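Walik Tabletop Demonstrations

Two-arm teleoperation recordings from the Runside room, release of 11/9/19.

Contents: 312 episodes across 19 tasks, all recorded on the long brown table. Five of the tasks use paper or a notebook. The rest are sorting, lidding and handing over small household items.

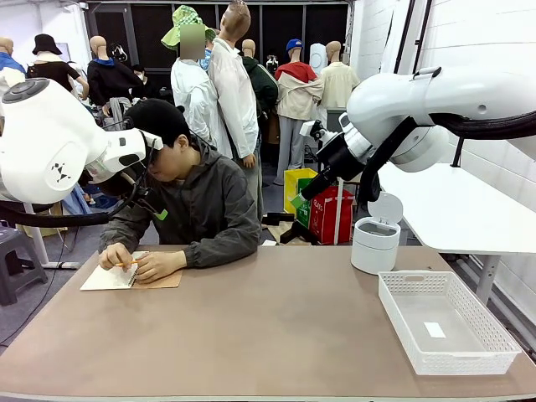
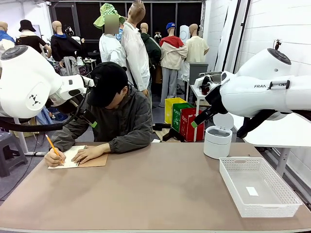
Table between the two arms, fixed camera. First still: writing in a spiral notebook. Second still: writing on a sheet of paper. Brown cardboard under both, bin and basket on the right.

How episodes were recorded

The arms are driven by remote control. One operator runs both arms, and a second person starts and stops the recording. Hand guiding was used for the first two tasks only; those episodes have mode set to "guided" in the index. All others have mode set to "remote".

Grippers have green fingertips. Some early episodes were recorded with the old black tips, see the field tip_color.

What is in an episode

video/ fixed camera, one file per episode
joints.csv joint positions for left and right arm, with time stamps
gripper.csv opening width, left and right
notes.txt free text from the operator, may be empty

An episode runs roughly 2,000 time steps. Left and right are always the robot's own left and right as written in joints.csv. Please check this before mirroring any data.

Task names

Task names are short strings such as bin_lid, slip_to_basket and pencil_hand. The full list is in tasks.txt. We renamed slip_basket to slip_to_basket in May and the old name is still in a few notes.

Known problems

- The gripper clock drifts against the video clock in long episodes. Use align.py before training.
- The lid of the small white bin is sometimes open at the start of an episode and sometimes closed. The start state is not labeled.
- Slips of paper are hard to see in the basket, both are white.
- The background is cluttered with dressed mannequins. Person detectors fire on them. Crop to the table or use the masks in masks/.

Splits

Train and test are split by operator, so no operator is in both. Guided episodes are in train only.

People

Recording: Arsalan Swati, Misaki Arai
Index and checks: Natália Antunes
Contact for access and corrections: Telma Olivares, Drekberg

Corrections to task labels should give the episode number and the time step.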